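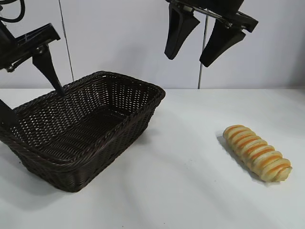
스트루언 포사이스는 지난 호를 읽고 이런 답장을 보내왔습니다. 시연을 많이 모으면 로봇이 좋아진다는 건 알겠는데, 똑같은 동작을 수백 번 되풀이해서 보여 주면 결국 그 동작 하나만 외우는 것 아니냐고요. 아주 좋은 지적이고, 마침 이번 달 우리가 매달려 있던 문제가 바로 그거라서 이번 꼭지는 통째로 그 답장에 대한 답으로 쓰기로 했습니다!

먼저 짧은 대답부터 드리면, 네, 외웁니다. 작년 가을에 학습시킨 첫 정책이 딱 그랬어요. 빵을 바구니에 담는 과제였는데, 사람이 원격 조종으로 보여 준 시연 300개를 그대로 넣고 돌렸더니 빵이 늘 놓이던 자리에 있을 때는 기가 막히게 잘했습니다. 그런데 빵을 손바닥 하나만큼만 옮겨 놓으면 그리퍼가 원래 자리로 가서 허공을 집고, 빈손으로 바구니 위까지 가서 아주 정성스럽게 손가락을 벌렸습니다. 보고 있으면 좀 짠합니다.

그래서 3월부터 바꾼 것이 시작 배치입니다. 예전에는 조종하는 사람이 매번 물건을 알아서 다시 놓았는데, 사람 손이라는 게 참 정직해서 편한 자리에만 놓게 되더라고요. 지금은 에르투룰 우이살이 짠 작은 프로그램이 바구니와 빵의 위치, 각도를 매번 뽑아 줍니다. 우리끼리는 이 프로그램을 '고얼레이'(Gourlay)라고 부릅니다. 화면에 반투명한 윤곽선이 뜨면 거기에 맞춰 바구니를 돌려 놓고, 빵을 놓고, 두 팔을 시작 자세로 보낸 다음 시연에 들어갑니다. 한 번 준비하는 데 시간이 더 드는 건 사실이라서 처음 며칠은 원성이 꽤 높았습니다.

재미있는 건 그다음입니다. 고얼레이는 배치를 그냥 무작위로 뽑지 않습니다. 같은 과제를 초기값만 바꿔 두 번 학습시킨 정책 2개를 나란히 돌려 보고, 둘이 서로 다른 동작을 내놓는 배치를 골라서 우선 시연하게 합니다. 두 정책의 생각이 갈리는 곳은 대체로 데이터가 모자란 곳이라는 발상이고, 새로운 아이디어는 아니지만 양팔 작업에 붙여 보니 생각보다 훨씬 잘 맞았어요. 특히 바구니가 비스듬히 돌아가 있고 긴 빵도 비스듬히 누워 있는 경우에 두 정책이 심하게 갈렸습니다. 한쪽은 왼팔로 바구니 테두리를 먼저 잡아 주려 하고, 다른 쪽은 오른팔만으로 빵을 집어 넣으려 하고. 어느 쪽도 틀린 건 아닌데 어중간하게 섞이면 두 팔이 바구니 위에서 서로 눈치를 보다가 멈춥니다. (이 현상에 캐트리오나 포사이스가 '문 앞의 양보'라는 이름을 붙였고, 이제 실험 일지에도 그렇게 적혀 있습니다.)

결과를 말씀드릴게요. 고얼레이가 골라 준 배치로 시연을 더해 모두 543개가 되었고, 학습에 한 번도 쓰지 않은 배치 50개를 따로 빼 두고 시험했습니다. 예전 정책은 그중 절반도 못 담았습니다. 새 정책은 대부분을 담았고, 실패한 것들도 예전처럼 엉뚱한 데를 집은 게 아니라 빵이 바구니 테두리에 걸리는 식이었습니다. 수요일 오후에 이 시험을 돌리면서 다들 자기 일 하는 척하며 모니터를 힐끔거렸는데, 바구니를 거의 끝까지 돌려 놓은 배치에서 빵이 쏙 들어갔을 때는 옆방까지 들릴 만큼 소리를 질렀습니다. 옆방의 애그니스 러더퍼드 님, 죄송합니다.

물론 스트루언이라면 여기서 한 번 더 물을 겁니다. 시연이 늘어서 좋아진 건지, 배치를 잘 골라서 좋아진 건지 어떻게 아느냐고요. 맞는 말이고, 아직 깔끔하게 가르지 못했습니다. 같은 개수의 시연을 순수하게 무작위 배치로 모은 비교군이 있어야 하는데 지금 모으는 중이에요. 제 느낌으로는 고른 쪽이 분명히 나은데, 느낌은 느낌이니까 숫자가 나오면 다시 쓰겠습니다. 빵도 문제입니다. 모양이 다른 물건으로 바꾸면 어디까지 버티는지 아직 제대로 재 보지 않았습니다.

다음 달에는 이완 게디스가 힘 센서 값을 정책에 넣는 실험을 시작합니다. 테두리에 걸린 빵은 카메라로는 애매해도 손가락에 걸리는 힘으로는 금방 티가 나지 않을까 하는 기대가 있습니다. 배치 생성 코드는 주석을 정리하는 대로 구독자분들께 먼저 보내 드릴게요. 직접 돌려 보실 분은 이 메일에 답장으로 쓰시는 팔 종류와 카메라 대수를 적어 주세요. 스트루언처럼 따져 묻는 답장도 계속 환영합니다!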